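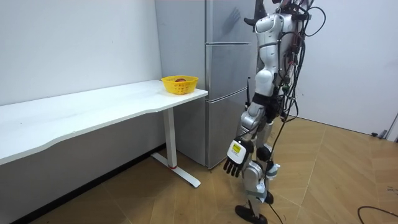
Newsroom > Media releases > Regional bus services

MEDIA RELEASE

Nurkside Transit confirms new bus timetable for the Akach Valley

Later evening services, a direct route to the hospital precinct and a simpler fare structure will be introduced across the Akach Valley from April, under a revised bus network released today by Nurkside Transit.

The new network replaces a timetable that has been in place, with minor changes, since the Godinho interchange opened. It has 14 routes, each with a set pattern of departures that repeats through the day, and brings the last weekday departure from Godinho forward to the public as a guaranteed connection with the final train from the city. Passengers arriving on that train have until now relied on a connection that was held only at the discretion of the driver.

The release of the final network follows two rounds of public consultation. Nurkside Transit received 2,136 submissions, most of them through the online survey and the remainder by post, by telephone and at information sessions held in libraries and shopping centres. In response to a question on evening travel, 76 per cent of respondents supported running fewer buses in the middle of the day on the busiest corridors in order to pay for later services.

"People told us clearly that the bus home mattered to them as much as the bus to work," a Nurkside Transit spokesperson said. "The draft timetable went some way towards that. The final version goes further, particularly for the townships at the northern end of the valley, where the last bus has left before seven o'clock for as long as many residents can remember."

Changes to routes

The principal change for most passengers will be the new Valley Link, which will run the full length of the Akach Valley by way of Godinho, the technical college and the hospital precinct. Passengers travelling to the hospital from the northern townships currently change buses at Godinho and wait for a second service. The Valley Link will make the same trip without a change, every half hour on weekdays and hourly at weekends.

Two existing routes that duplicate one another along Mill Road will be combined. The combined route will keep every stop on Mill Road itself, but will no longer make the detour through the old showgrounds. Passengers who use the showgrounds stop are advised that the nearest alternative is at the corner of Mill Road and Station Street. A new pedestrian crossing has been installed there by the council.

School services will keep their current numbers. Departure times for several of them will move by a few minutes to match revised bell times, and schools have been given printed timetables to send home with students. Families are encouraged to check the times even where the route number is the same.

The Saturday market service, which the draft network proposed to withdraw, has been retained. It will run from its existing stop outside the post office and will return at noon and again in the early afternoon.

A small number of stops with very low use will close. Notices will be placed at each of these stops at least four weeks before the change, showing the nearest stop that remains in service and a telephone number for passengers who would have difficulty reaching it. Nurkside Transit has already contacted residents of the two retirement villages affected and has agreed to a new stop at the entrance to one of them.

Shelters and stop improvements

Work to support the new network is under way. A total of 33 bus shelters will be built or rebuilt, with priority given to stops where passengers change from one service to another and to stops on the open stretch of highway between the creek bridge and the northern townships. Each will have seating with armrests, a level boarding area and lighting for evening services.

The programme includes the repair of footpaths leading to several stops where the existing surface has lifted. Footpath closures will be signposted, and access to homes and businesses will be maintained at all times. Work near schools has been scheduled for the holidays.

At Godinho, the order of the bays will change. Services to the north of the valley will leave from the bays nearest the station entrance, and services to the south and west from the bays on the far side of the waiting room. The toilets and the customer service counter will remain where they are. Counter opening hours will be extended in the first fortnight of the new timetable to help passengers who have questions about their journey.

Fares and ticketing

The present system of five fare zones will be reduced to two. Under the new structure, any journey wholly within the Akach Valley will be charged as a single zone, including journeys that require a change of bus within two hours. Most passengers will pay the same as they do now or less. Passengers making very short trips inside the present central zone will pay slightly more if they buy a single ticket, and are encouraged to use a ten-trip ticket, on which the price is unchanged.

Concession arrangements for students, seniors and health care card holders are not affected. Children under five will continue to travel free of charge.

Tickets will be issued and checked through equipment supplied by Zarex under a contract awarded last year. Existing cards will remain valid and stored balances will carry over without any action by the passenger. Paper tickets will continue to be sold by drivers and at the Godinho counter, and cash will be accepted on all services. The option of a fully cashless network was put forward in the first round of consultation and did not receive enough support to proceed.

Passengers who hold a monthly pass for more than one of the present zones may be entitled to a partial refund for the unused portion of the pass. Refund forms are available from drivers, from the counter at Godinho and by post on request.

Services for passengers with disability

All buses assigned to the new network are low-floor vehicles with a ramp at the front door and at least one wheelchair space. The door-to-door service for registered passengers will continue in its present form, with bookings taken up to midday on the day before travel. Its operating area will be extended to cover the new housing estates to the west of the creek.

Large-print timetables have been prepared for every route. An audio version of the timetable can be heard by calling the customer information line and following the recorded instructions. Material is also available in several community languages, and an interpreter can be arranged at no cost.

Preparing for the change

New timetables will be delivered to households in the Akach Valley in the weeks before the network begins. Copies will also be held at libraries, council offices and participating newsagents. The online journey planner will show both the current and the new timetables during this period, and passengers should take care to enter the correct date of travel.

The new network will begin on a Monday, at the start of the first full week of the school term. Staff in high-visibility vests will be at Godinho, the hospital precinct and the technical college from the first service of the day to direct passengers to the correct bay. Passengers are asked to allow extra time for their journey during the first week.

Drivers have taken part in route familiarization and have contributed to the final running times. Several adjustments were made on their advice, including an extra allowance for the level crossing in the afternoon peak and a longer stand time at the northern terminus.

"A timetable has to work on a wet afternoon with the school traffic out," the spokesperson said. "Our drivers know where the minutes are lost. We asked them early, and the times we are publishing are ones we expect to keep."

Nurkside Transit will review the network after its first six months. The review will consider passenger numbers, punctuality and complaints for each route, along with any further comments received from the public. Results will be published, and changes that can be made within the existing budget will be introduced at the next timetable revision. Requests for additional services will be considered separately as part of the annual funding submission.

Comments on the new network may be made at any time through the customer information line, in writing or in person at the Godinho counter.

About Nurkside Transit

Nurkside Transit plans and manages public bus services in Nurkside and the Akach Valley. It is responsible for timetables, fares, stops and passenger information, and oversees the contracts under which services are operated.

Media enquiries: Nurkside Transit Communications Office, weekdays during business hours

Related releases

Footpath works near Godinho interchange: changed access
Ticketing contract awarded to Zarex
Akach Valley bus network: what we heard in round two
Holiday timetable for school services
Door-to-door service: extended booking area

Contact us | Accessibility | Privacy | Copyright Nurkside Transit | Back to top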